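エラー3025と、復帰時に右腕が動いた件

2020年3月13日

双腕の作業台で右腕が予期しない動きをした。けが人はなし、壊れたのはグリッパーの指先の樹脂だけ。原因はだいたい分かって対策も入れたので、忘れないうちに書いておく。同じ構成で使っている人は少ないと思うが、停止からの復帰処理を自分で書いている人には関係があるかもしれない。

先に構成を書く。

アームはStistlowの小型の多関節を左右に一本ずつ。制御ソフトはUkixで、その上に自分たちで書いた遠隔操作用の層が載っている。この層をMaoと呼んでいる。操作者が手元の装置を動かすと、Maoが左右の目標角度を作ってUkixに渡し、Ukixが各関節に流す。よくある作りだと思う。制御用のPCは一台で、アームとの通信もカメラの取り込みも記録も全部そこでやっている。これが後で効いてくる。

やっていたのは、金属の板の上に這わせた黒いケーブルを両腕で扱う作業。片方の腕でケーブルを押さえ、もう片方で引き回す。左右のグリッパーがかなり近づくので、もともと気を遣う作業ではあった。物をつかんで容器に入れるだけの作業なら左右の腕が離れているから、今回の件は表に出なかったかもしれない。

起きたこと

午後の作業の途中で右腕が止まった。Ukixの画面にはエラー3025。マニュアルでは「追従偏差超過」、つまり目標角度と実際の角度の差が設定値を超えたので止めた、という意味になる。これ自体は珍しくない。ケーブルを強く引きすぎたときなどに出る。

いつもの手順は、操作者が装置から手を離し、Maoの画面で右腕のエラーを解除し、再度有効にする、というもの。この日も同じようにやった。有効にした直後、右腕が左へ向かって一気に動き、左のグリッパーに当たって、もう一度3025で止まった。時間にすれば一瞬で、見ていて止められるものではなかった。

当たったのは指先どうしで、右の指先の樹脂が欠けた。左は傷がついた程度。板の上のケーブルは一か所外れたが、板そのものに問題はなかった。操作者は装置の前に座っていて、台からは離れていた。もう一人は台の横に立っていたが、手は入れていなかった。

手を入れていなかったのは偶然に近い。右腕が止まった時点でケーブルが少しよじれていて、直そうかという話はしていた。直してから解除するか、解除してから直すか、そのときは決まりがなかった。解除が先になっただけだ。この点はあとでもう一度書く。

最初の見当違い

最初に疑ったのは右腕の配線だった。このアームはケーブルが外に出ているので、関節の曲がり方によっては引っ張られる。去年の10月にも、手首側のコネクターが緩んで角度の値が飛んだことがあった。そのときも3025が出たので、今回も同じだろうと思い込んだ。

右腕のコネクターを全部抜いて差し直し、被覆を見て、結束をやり直した。半日かかった。一か所、被覆が少し擦れているところがあったので保護チューブを巻いた。これで直ったことにして動かしたら、次の日にまた3025が出た。今度は解除する前に電源を落としたので、飛び出しは起きていない。

次に疑ったのは電源。二本同時に負荷がかかったときに電圧が下がるのではないかと考え、テスターをつないだまま同じ動きを繰り返した。下がるには下がるが、仕様の範囲内だった。左右の電源を入れ替えても3025は右にしか出ない。電源も違う。

この時点で、先にログを見るべきだったと気がついた。前に同じエラーを経験していると、どうしても前の原因に引っ張られる。

ログを見る

Maoは左右の目標角度と実測角度を記録している。ただし標準の設定では間引いて保存していて、止まる直前の細かいところが残らない。間引きをやめて全部保存するようにし、3025がもう一度出るのを待った。待っているだけでは出なかったので、カメラの記録を全部有効にしたまま、同じ動きを自動で1000回繰り返すようにした。もちろん左右の動作範囲は完全に分けて、台の周りには人を入れない状態で。

結果、3025は3回出た。全部右腕だった。

三つとも形は同じで、次のようになっていた。

まず、右腕への目標角度の送信が一度途切れる。途切れる長さは最大で18ミリ秒。その間、アームは最後に受け取った目標の位置で待っている。送信が戻ったとき、Maoは溜まっていた古い目標を捨てて、その時点の最新の目標を送る。最新の目標は途切れている間に先へ進んでいるので、アームから見ると目標が飛んだことになる。飛び幅が設定値を超えると3025になる。

左で起きないのは、左腕の通信だけ別の口につながっているからだった。右腕の通信は、カメラと同じUSBハブを通っていた。組んだときにPCの口が足りず、右腕のアダプターをとりあえずハブに挿して、そのままになっていた。カメラの記録が重なると右の通信が待たされる。カメラの記録を切って同じ繰り返しをやると一度も出ない。右腕のアダプターをPCの口に直接挿すと、カメラを動かしていても出ない。

3025が出る理由についてはこれで説明がつく。配線をやり直した半日は何だったのかとは思うが、擦れている場所が見つかったのでよしとする。

復帰時に動いた理由

問題はこちらのほうだ。エラーで止まるだけなら安全側に倒れているので、そこまで困らない。解除したときに動いたのが困る。

Ukixの仕様では、エラーを解除して有効にすると、最後に受け付けた目標角度に向かって制御を再開する。速度の制限は、軌道として渡された目標にはかかるが、再開時に残っていた目標にはかからない。マニュアルを読み直したら、小さい字ではあるが書いてあった。「再有効化の前に目標値を現在値で上書きすること」。

Maoはそれをやっているつもりだった。解除のボタンを押すと、現在の角度を読んで目標に書き込み、それから有効にする。コードを見る限り順番は合っている。ところが、操作者の装置からの値を受け取る処理が別のスレッドで動いていて、エラー中も目標を更新し続けていた。現在値で上書きした直後に、装置側の値でもう一度上書きされることがある。

操作者は装置から手を離していた。手を離した装置は、重さで少し垂れる。垂れた姿勢は、右腕で言えば左下へ寄った姿勢にあたる。今回右腕が向かった方向と一致する。ログの目標角度を見ても、有効にした時点の目標は、装置が垂れたときの角度になっていた。

つまり「装置から手を離してから解除する」という手順が、かえって飛び出しの幅を大きくしていたことになる。手順を作ったのは自分で、そのときは手を離せば余計な指令は出ないと考えていた。

これまで同じ手順で何度も解除してきて問題が出なかったのは、上書きの順番がたまたま良いほうに転んでいたか、飛んでも小さくて気づかなかったか、どちらかだと思う。古いログを見ると、解除直後に手首が少し動いている記録がいくつかあった。そのときの作業メモには何も書いていない。

入れた対策

右腕の通信アダプターをハブから外してPCに直結した。カメラはハブに残してある。

Maoに、エラー中は操作装置の値を受け付けない状態を作った。有効にした後も、装置の角度とアームの角度が近くなるまで追従を始めない。操作者は、画面に出る左右の差を見ながら装置をアームの姿勢に合わせにいく。合うまで腕は動かない。最初は面倒だと言われたが、慣れると数秒で済む。

目標の飛びに対しても、Mao側で一周期あたりの変化量を制限した。通信が途切れて戻ったとき、最新の目標へすぐ飛ばずに、決めた速さで寄せていく。これを入れると少し遅れるが、ケーブルを扱う速さなら気にならない。

再有効化の直後は、しばらくの間トルクの上限を下げるようにした。これはUkixの機能で最初からあったのに使っていなかった。

左右のグリッパーの間の距離も計算していて、ある値を割ると両腕とも止まる。ただ、この作業ではもともと近づく必要があるので、値をあまり大きくできない。今回のような飛び出しをこれだけで止められるとは考えていない。最後の保険くらいのつもりでいる。

手順のほうも変えた。止まった腕の周りに手を入れるときは、左右両方の駆動電源を切ってから。エラーの解除は、台の中に手がないことを声に出して確認してから。解除と手直しの順番は、電源断、手直し、手を抜く、電源投入、解除で固定した。紙に書いて操作席に貼った。

直した後

対策を入れてから、まず片腕ずつ、次に両腕を離した状態で、わざとエラーを出して復帰させる確認をした。エラーは、設定値を小さくして軽く動かせばすぐ出せる。操作装置をわざと変な姿勢で放した状態で解除しても、腕は動かない。装置を合わせにいくと、合ったところで静かに追従が始まる。

それから元の作業に戻した。
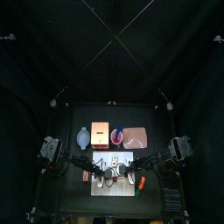

配線の板の上での作業。左右のグリッパーがほとんど触れそうな距離まで寄る。

このくらい寄った状態で片方が飛ぶと、避ける余裕はまったくない。前はこの距離で解除の操作をしていたわけで、後から考えるとよくなかった。今は、片方が止まったらもう片方を操作者が先に引いて、離してから復帰の作業に入ることにしている。引けない姿勢のときは両方の駆動電源を切る。切ると腕が下がるので、下の物が挟まらないように支えてからになる。ここはまだ手際が悪い。

奥に並んでいるボウルや木の箱、カップなどは別の作業で使うもの。台の使い方としては、片づけてからやったほうがいいのかもしれない。カップには液体が入っているので、腕が飛んだときに倒れる先に機材があると困る。これは次に配置を決めるときに考える。

残っていること

Drendvilleの分室に、ほぼ同じ構成の台がもう一つある。あちらもMaoの古い版を使っているので、更新が済むまで遠隔操作を止めてもらうよう連絡した。USBの挿し方も写真で送ってもらったところ、やはり片腕がハブを通っていた。ただしカメラが少ないためか、3025はほとんど出ていないという。出ていなくても復帰時の問題は同じようにあるので、更新は必要になる。

Stistlowのサポートには、指先の部品の注文と一緒に経緯を送った。返事は、再有効化時の目標値については利用者側で管理してほしい、というものだった。マニュアルに書いてある以上それはそうだと思う。指先の樹脂は在庫があって、すぐ届いた。

もう一つ気になっているのは、エラーの出方を数えていなかったこと。3025は「たまに出るもの」として扱っていて、どの腕で、何をしているときに、どのくらい出たのかを誰も記録していなかった。右にだけ出ていることは、数えていればもっと前に分かったはずだ。今はMaoが停止のたびに前後の目標角度と実測角度を間引きなしで別のファイルに残すようにしてある。ファイルが増えるので、古いものをいつ消すかは決めていない。

変化量の制限は、今は左右で同じ値にしている。右利きの操作者だと右だけもう少し速くしたいという要望が出ているが、しばらくはこのまま様子を見る。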